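Kitchen Corner, Before and After the Big Sort-Out

Hello again! We finished moving things around in the kitchen, and then I got busy, and then the kitchen got messy again, the way it does when people live in it. We've been in the Rostden house since September and I'm still changing my mind about where the toaster goes.

Quick background for anyone new to the page. The counter on the window side is my cooking side, and the short bit by the tiles is where everything else ends up. I wanted one stretch where the cutting board could live out all the time (I am never going to fetch it from a cupboard, I know myself) and where the kids could play shop while I chop. So the play food has moved in next to the real food, and I've stopped fighting it. 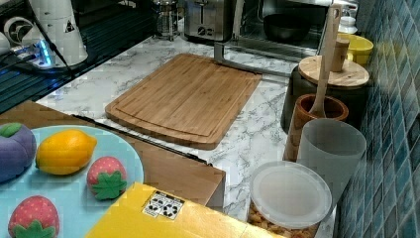

The tile end on 20th May — bamboo board out, toy fruit on the blue plate, snack jar over by the wall.

I love those tiles. They were the one thing I wouldn't budge on, all those little teals and blues, and my sister-in-law Naa Quartey sat on the floor with me for a whole evening holding sample sheets up against the marble pattern. She voted for plain white. She has since come around, or she's being polite!

The toy fruit is soft and squashy and it gets everywhere. I found a lemon in my boot last week. The set came from a stall at the Vulthorpe market, more than 20 pieces in a net bag, and we're down to the favorites now. The strawberries get "sold" to me 3 or 4 times a day and the price goes up every time.

A couple of you asked about the board. I wanted bamboo and I wanted a groove around the edge, because tomatoes. It gets a wipe and a rub of oil when I remember, so not very often. The brown crock holds the long wooden spoon, or spatula, and I can grab it without looking, and the black canister with the wooden lid is tea (the good tea — guests, ask first).

Still on the list: a hook for the dish towels, a better lamp, and something to go on the wall by the door. I've got my eye on a print from the Rutkowska shop but I'm waiting to see if it goes on sale. The pantry shelves are next and they are bad, so give me a few weeks on those.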